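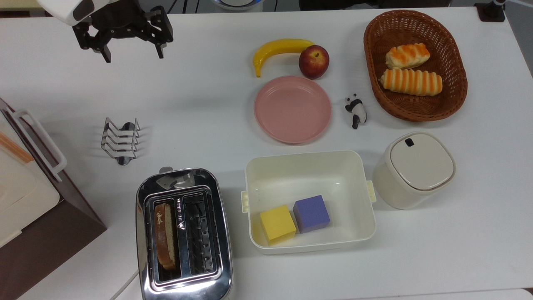 Lostthorpe Wildlife Records Group
Minutes of the February meeting, Tuesday, 7 p.m.

Present: Beryl Dawber (chair), Orlando Villanueva, Reet Uibo, Heikki Lehtinen
By phone from item 3: Amber Catterall
Minutes: R. Uibo

1. Minutes of the last meeting
Accepted with one change. Under "River otters," the words "confirmed at the outfall" should read "reported at the outfall." Orlando said he remembered saying confirmed. Beryl said she remembered him saying it too, and that it still should read reported.

2. Matters arising
The heron count form has been shortened. Heikki has had no forms back on the new version and few on the old one, so it is too early to say whether shortening it did any good.
The sign at the east gate still has the wrong duck on it.

3. The alligator at Cropper Pond
Most of the meeting went to this. Amber joined by phone.

The record as it stands: a man walking his dog reported a small alligator on the mud at the north end of Cropper Pond. He took one picture with his phone. It was shared widely, and the group has had over 35 emails asking what we plan to do.

Orlando believes the report should be taken seriously. The animal in the picture has what he reads as a ridged back, and people do release pets. He pointed out that a young one could hang on for a while near the warm discharge. Heikki asked how warm the discharge is in February. Orlando did not have a reading. Heikki asked whether anyone had ever taken a reading. No one had.

Beryl asked what in the picture gives the size. Orlando said the reeds. Beryl said reeds come in all sizes. The witness puts the animal at 20 inches and says he was standing across the inlet, which Reet paced out on Sunday and would not care to judge anything across.

Amber went through the trail camera results. The Jatex camera on the north bank took 2218 pictures between the sighting and last weekend. She has looked at all of them. They show coots, moving reeds, a raccoon on several nights, and a good deal of one particular branch. No alligator, and nothing long and low on the mud. She was asked whether the camera would pick up a cold-blooded animal. Her answer was that the sensor responds to heat and motion together, so it may well miss a reptile, and the empty result should not be sold as proof either way. The group agreed that this cuts against both sides and should be written down as such.

Heikki has compared the phone picture with photographs of the same stretch from last fall. A sunken limb lies in the same spot, with the same bend. He would put his money on the limb. Orlando said a limb would not have moved, and the witness says it moved. Reet noted that the first message from the witness says nothing about movement. It comes up in the second one, after the newspaper had called him.

Decided: the record goes in as "not accepted, insufficient evidence." Orlando asked for his disagreement to be noted, and it is noted.
Decided: no statement to the paper beyond one sentence giving that status.
Action: Heikki to wade out to the limb with a pole when the water drops, with someone on the bank.
Action: Orlando to borrow a thermometer and get a week of readings at the discharge.

4. Loritard
A sales letter has come in for Loritard, a granular goose deterrent, offering us a free trial on the picnic lawn. The letter says geese "relocate willingly within days." Reet asked where they relocate to. The letter does not say, and the only test it mentions has no date, no place, and no lawn left untreated for comparison. Beryl phoned the number on the letter and was told the results speak for themselves. She asked to see them and was promised a call back, still awaited.
Decided: no trial until we see some data. The lawn is not ours to treat in any case, and the parks office would have to agree.
Action: Beryl to reply.

5. Otters at the outfall
Orlando has 2 new reports, both from the same household. One describes the tail as flat. Amber will write back and ask about beavers without using the word beaver.

6. Any other business
Heikki would like the phrase "reliable observer" taken off the record form, as everyone checks the box for themselves. Agreed.
Amber needs batteries for the Jatex camera and will move it closer to the limb. She asked that people stop walking in front of it to see if it is on.
The spring toad walk needs a leader. Held over.

Meeting closed at 9:10 p.m. Next meeting at Beryl's, date to be sent around.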